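From: Ladan Akbari
To: arville-reuse list
Subject: Re: [arville-reuse] swap shelf, and are we still doing padded mailers

Quick one, on my lunch, sorry for fragments.

Gebhard Rainer wrote:
> Two questions before I print the new sheet for the door.
>
> First, the Clarnbridge people are asking whether we still want
> their used cartons after February. They say they can do 40 a month,
> flattened, all the one size. I said I'd ask the list.
>
> Second, padded mailers. The bin is full again and I don't see
> anyone taking them. Do we stop accepting or do we sort them? The
> paper ones seem fine to me but the bubble ones are a nuisance.
>
> Also the rent letter came. 3250 for the year, up from 3000. Not
> terrible but we should talk about it before I sign.
>
> Gebhard

Cartons: yes please, keep them coming. We went through 39 last month and that was a slow month, Ollix was shut for the refit and they usually take a big pile. If Clarnbridge can do a mix of sizes even better, the one size is too deep for books. People fill them to the top and then can't lift them. Somebody left one by the side door like that and it took two of us to shift it. If it's one size only, still yes.

One ask for whoever picks up. Please peel the old labels off BEFORE they go on the shelf, or at least black out the barcode. I had one come back to me last week because the carrier scanned the wrong label. My own fault, I was in a rush, but it's an easy mistake to make.

Mailers. My vote is paper ones yes, bubble ones only if they're clean and haven't been slit down the side. The ones cut open with scissors along the top are fine, you fold over an inch and tape it. Sharifi on Mill Street said they would take the odd bubble ones for stuffing, so those could go in a sack by the back door and I'll drop them over when I'm passing. Not weekly! When it's full.

Tape is what we're really short on. The paper tape ran out and people are using the shiny stuff, wich then has to come off before the cardboard can be recycled. Can we put paper tape on the next order. The wide one, with the water-activated glue, if the dispenser still works. Does the dispenser still work? Last I saw it the brush was stiff as a board. Soak it overnight maybe.

Rent. 3250 I can live with but not two years running. Could we ask them to hold it till the following year in return for us paying up front? Gebhard you're better at that letter than me. If it helps, say the shelf brings people in to the other units, the café lady has said so more than once.

For the door sheet, keep it short. The old one had so much on it that people just left things on the floor and went. Open hours, what we take, what we don't. Big letters. Maybe put the "no polystyrene" line at the top, it's still turning up.
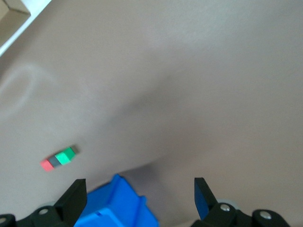

Corner of a box, pale tabletop, something blue. Bit blurry.

Oh and the trolley wheel is stuck again. I have the right size hex key at home and will bring it next time, unless someone gets there first. Don't oil it, it just picks up fluff.

Can't do the early slot in February by the way, can do any evening after 6. Gebhard can you swap me with whoever has the late one.

Have to run,
Ladan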